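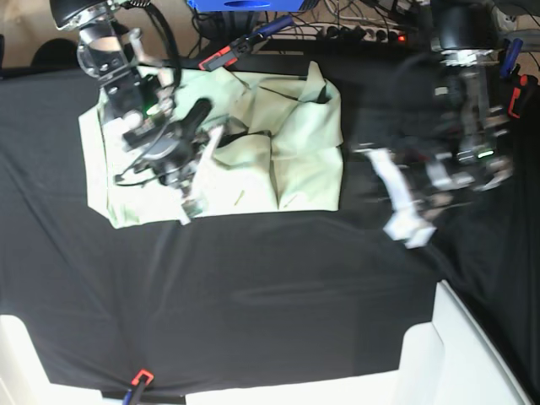
Zinum Garment Steamer G2

Handheld steamer for shirts, blouses, curtains, the odd sofa cover. Mains powered, 2000 watts, two steam settings. Sold by Huredero, stocked at our Jodow warehouse.

In stock. Colours: white, slate. Slate usually goes first so order early if you care which.

At a glance

Power: 2000 W on high, 1000 W on low
Water tank: removable, screw cap, fill line marked on the side
Cable: long enough for a hanging rail next to a normal wall socket. Not long enough for the far end of a big room, use a proper extension lead rated for the load
Plug: UK three pin, fused at 13 amps
Guarantee: 2 years, parts and labour
In the box: steamer, fabric brush, crease clip, heat glove, travel bag, instruction leaflet

What it does well

Cotton shirts, straight out of the wardrobe or the suitcase. Viscose and polyester blends, very quick. Wool jackets, which nobody wants to put an iron near anyway. Dresses with pleats or gathers. Lined curtains while they are still hanging, saves taking them down.

What it doesn't do so well

Sharp trouser creases. You can get a crease with the clip but it won't match a hot iron and a board. Heavy linen needs two or three passes and a bit of patience. Thick denim, don't bother. Starch finishes, no, use an iron.

If you press shirts for work every day and want a hard collar, look at the Dönmez press iron further down the page. Plenty of people end up with both.

Getting started

Unscrew the tank. Fill with cold tap water up to the line. Screw it back on until it clicks. Plug in, slide the switch to low or high, wait for the light to go from red to green. Point it away from you and squeeze the trigger for the first few seconds, there's often a bit of spitting at the start.

First time out of the box let a full tank run through before you put it near anything pale. New heaters can push out a bit of dust from the factory. Do it over the sink.

Steaming a shirt

Button the top button and the third one down. Leave the rest open.

Hang it up. A door hook is fine, a shower rail is better. Wooden or thick plastic hanger, wire ones leave bumps in the shoulders.

Start with the collar. Pop it up, steam the underside first, then fold it down and run along the top. Pull the tip gently with your free hand (glove on).

Shoulders and yoke next. Then sleeves, hold the cuff and pull down so the cloth is tight, work from the top to the bottom. Cuffs open, inside first.

Front panels last. Keep the head flat on the cloth, slow strokes downwards. Round the buttons use the edge of the head, dont drag over them.

Leave it hanging until it feels properly dry. Put it on or fold it while it's still damp and the creases come straight back.

No hanger? You can steam on a flat surface if you put a folded towel underneath. Not straight onto varnished wood, the steam will mark it. Keep the tank upright as far as you can and work in short bursts. Tipping it right over will make it drip.

Folding after

People ask us this a lot so it's on the page now. Shirt face down, buttons done up. Fold one side in to the middle of the back, sleeve laid straight down. Same on the other side. Tail up a little, then bottom half up to the collar. Turn over. For a suitcase put a sheet of tissue inside the fold, it does help.

Fabric guide

Cotton: high, brush on
Linen: high, brush on, steam from the inside
Polyester and blends: low, no brush
Viscose: low, inside out
Wool: high, head held just off the cloth, brush after
Silk: low, inside out, try a hidden bit first
Velvet: head well off the pile, never press
Suede, leather, wax jackets: do not steam
Anything with a do not steam symbol (iron shape with crossed lines underneath): do not steam

Care labels win over this list. Always.

The attachments

Fabric brush. Clips on the front. Opens up the weave a bit so the steam goes further in, also lifts lint. Let it cool before you take it off.

Crease clip. Squeezes the cloth between the head and a sprung plate. For trouser fronts, cuffs, pleats. Fiddly the first couple of times.

Heat glove. One size, fits either hand. Wear it on the hand that's holding the fabric. Steam burns are quick and they hurt.

Travel bag. Drawstring. Empty the tank before it goes in.

Water and scale

Tap water is fine in soft water areas. In hard water areas use half tap, half distilled. Don't use perfumed ironing water, dryer condensate or anything with vinegar already mixed in it, the seals don't like it and it isn't covered by the guarantee.

Descale when the steam gets weak or you see white flecks. Citric acid descaler, made up to the strength on the packet. Fill to half, run it through over the sink, then two full tanks of clean water after. Do the rinse properly or the next shirt gets it.

Empty the tank when you've finished. Every time. Water left standing goes stale and then your clothes smell of it.

Troubleshooting

No light. Check the socket with something else. Check the fuse in the plug. Still nothing, get in touch.

Light on, no steam. Tank empty or not clicked in. If it's full and seated, the heater may not be up to temperature, wait for green.

Spitting or dripping. Usually let go too early, before green. Or the tank is over the fill line. Or it's being held too far over.

Steam weak. Scale. See above.

Cuts out halfway through. Thermal cut-out, it does this if it runs dry. Unplug, leave to cool completely, refill, try again. If it keeps happening with water in, stop using it and send it back.

Brown spots on cloth. Either scale or old residue in the tank. Rinse the tank, descale, run clean water through. Fresh marks usually wash out if you get to them before they dry.

Safety

Not a toy, keep away from children when hot and while cooling. Never steam clothes while someone is wearing them. Never point at people or pets. Unplug before filling. Don't put the body in water, wipe with a damp cloth only. Don't use with a damaged cable. Indoor use only. Household use only, the guarantee does not cover shops, laundries or hire.

Compare

Zinum G2, this one. Two settings, removable tank, the full set of attachments.

Zinum G1, older model. One setting, fixed tank you fill with a jug, brush only. Cheaper. Fine for travel. We still have some left but it's being run down and spare caps are getting hard to find.

Dönmez press iron. Not a steamer, a proper heavy iron with a steel plate. For collars, creases, table linen. Needs a board.

Spares

Tank, tank cap, seal, brush, clip, glove. All kept at Jodow and sent as small parcels. Quote G2 when ordering, G1 caps look the same but the thread is different and they will leak. The seal is a two minute job, instructions come in the packet. Cables are not sold as spares, send the unit in.

Delivery

Orders go out from Jodow on working days. Standard or tracked, you choose at the checkout. Larger orders may come in more than one box. If a box turns up crushed, take a photo before you open it, makes the claim much easier for everyone.

Returns

Unused and in the box: send it back within the return period on your order slip, full refund less postage. Used but faulty: covered by the guarantee, we pay the postage. Please empty the tank first. We do get them back full and the box falls apart.

Keep your order number, that's your proof of purchase. No card to send in, no registering online.

Questions we get

Can I use it upside down? No. Tilted forward is OK, upside down is not.

Does it kill moths? We don't make any claim about that. It will freshen up a jumper, thats as far as we'll go.

Will it take out stains? No, and steam can set some of them. Wash first.

Can I take it abroad? It's made for 220 to 240 volts. It won't work properly on lower voltage and a small travel converter will not cope with it.

Is it noisy? A bit of a hum from the pump when the trigger is in. Quiet otherwise.

Can I use it on wallpaper? Please don't.

Is the glove washable? By hand, cool, dry flat.

Do you do it in green? Not any more. The green was dropped in February, white and slate only now.

Can I leave it plugged in between shirts? Yes if you're in the room. Stand it upright on something heatproof. Unplug it when you're done.

Note on older leaflets: some early boxes have a leaflet which says the brush can be used on silk. It can't. Follow the fabric guide on this page. New leaflet is available from Huredero on request, just give the order number.

Page last updated 11 June 2022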